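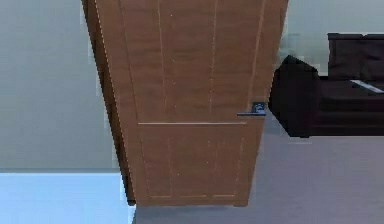
Figure 1. The door task in our simulated living room, with the lever handle on the right side of the door.

Comparing Two Grippers and Two Controllers on a Door-Opening Task
Project report, Verthorpe course in practical robotics, spring term

1. Why we picked doors

When our group first sat down in January to choose a topic, we had a long list of ideas, most of them much too big for one term. Doors kept coming back up. Everybody in the group had watched a demo where a robot gets all the way across a room and then fumbles with the handle, and we wanted to know how much of that comes from the hand and how much comes from the software moving it. So we settled on one door, one arm, two grippers and two controllers, all of it in simulation, and we are very glad we kept it that small!

2. What we used

The arm is the Tromora model that comes with the course software. We did not change anything on it except the wrist mount. The first gripper is a plain parallel one with flat pads, and the second is the Clallham three-finger hand, which can curl around things (and which took us the better part of two weeks to get loading properly, mostly thanks to a wrong joint limit in our own file).

For controllers we compared simple position control with an impedance controller that lets the arm give a little when it is pushed. The gains for the second one came from the Sotiropoulos worksheet in our lab handouts, and we only lowered the stiffness along the direction the door swings.

The handle is a slim black lever, and there is not a lot of room to get fingers behind it. We left the furniture in the room, dark sofa and all, so that the view would be a bit more like a home than a bare test space.

3. How we ran it

Each of the four pairings got 200 tries, with the starting position of the arm shifted a little every time. A try counted as a success if the lever was pressed down and the door had moved far enough for the arm to pass. We stopped any try that reached 2,000 control steps.

4. What we found

Out of all the tries together, 612 were successes, which was a good deal better than we had feared in our first week. The controller mattered more than the hand. With position control, both grippers tended to let go of the lever partway through the swing, as the arm kept to its planned path while the door followed its own curve. With the impedance controller the flat pads did nearly as well as the three-finger hand, and they got to the lever faster.

The three-finger hand was more forgiving when the approach was off to one side. It did have one annoying habit, though: a fingertip would sometimes catch between the lever and the door, and then the try would just run until the step limit.

5. Things we would change

We only had one door and one handle shape, so we would love to see a round knob added, where we suspect the flat pads would struggle a lot more. We also never varied the friction on the lever, and looking back that should have gone in from the start. The run logs and both gripper files are in the shared course folder, along with the corrected joint limit for the Clallham hand.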